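Search this site Go

About Cilaver

Cilaver is a residential training school for household and linen services. It was established in Stondholm to prepare students for work in hotels, guest houses and private homes. The school enrolls 220 students each year, and its main course lasts 11 weeks.

Instruction begins with folding. Trousers, towels and bedding are practiced on a made bed, as they would be in a guest's room, and students repeat each fold until the edges meet without correction.

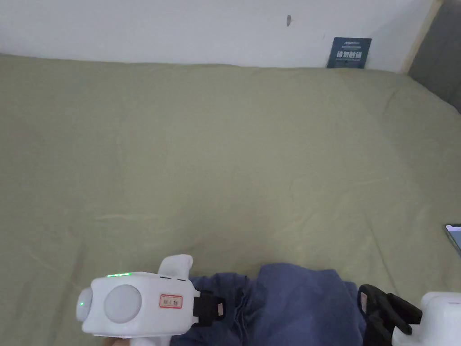 Students then move to the Pinto Rooms, a group of 30 furnished bedrooms maintained by the school. Each room is prepared, inspected and returned to order daily. Written standards, known as the Gamosis Method, govern the placement of linen and the care of a guest's personal belongings, which are left where the guest has put them.

A folded towel is set on the bed only after the sheet has been smoothed.
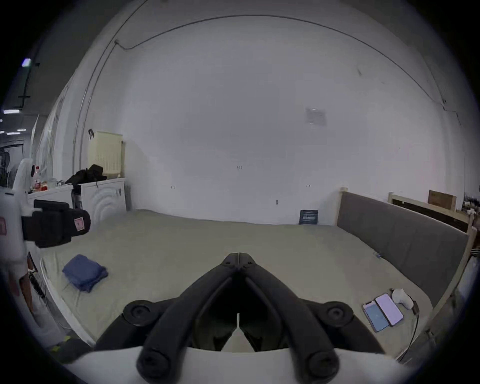
Our Graduates

More than 4,000 students have completed the course. Applications for the fall session are accepted through July.

Share 11 Comments 0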